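The job I nearly didn't apply for

I'd been at Sudley for so long that my CV still listed a fax number. When I finally opened the file again one night in June, I had a cup of tea, a packet of ginger biscuits and absolutely no idea what I'd been doing for a living. My job title said coordinator. Coordinator of what? I rang payroll the next morning under false pretences, just to find out how they described me.

So I did what everybody does and borrowed somebody else's words. I found an ad from Utatance that I quite liked the look of and copied half of it back at them. Driven, agile, passionate about outcomes. I have never been passionate about an outcome in my life! I like finishing things and going home.

They turned me down in 83 minutes. I know because I was sitting there refreshing my inbox like a teenager.

The second go was better, mostly because I was cross. I pulled out an old diary and wrote down what I'd done on an ordinary day, in the sort of words I'd use with my sister. Moved 451 customer files to the new system without losing any. Trained the new starters. Talked a supplier out of charging us twice for the same delivery (that one took most of a winter). It came to a page and a half, and for the first time it sounded like a person I'd met.

That version went to Trarnmont, who make parts for things I still don't fully understand, and to Eyvindsson, who pay better but are on the wrong side of the river. Both of them wanted to talk to me. I bought a new jacket, got cold feet, took it back, then went and bought it again at full price.

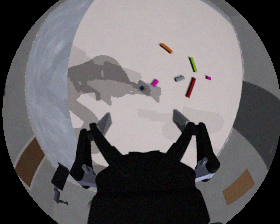

Anyway, the jacket. I wore it to Trarnmont and the woman on the desk was wearing the same one, so we had something to laugh about before I went in. The interview itself was two people and a jug of water, and the first question was about the supplier. They'd read it! They wanted the whole story, including the bit where I cried in the car park, and I told them that too – probably a mistake, but they were nodding.

The offer came the following week, $2769 a year more than Sudley was paying me. I asked for a few days to think, walked to the end of the street, and rang back from beside the postbox to say yes.

I start next month. I've already updated the CV, and the fax number is gone.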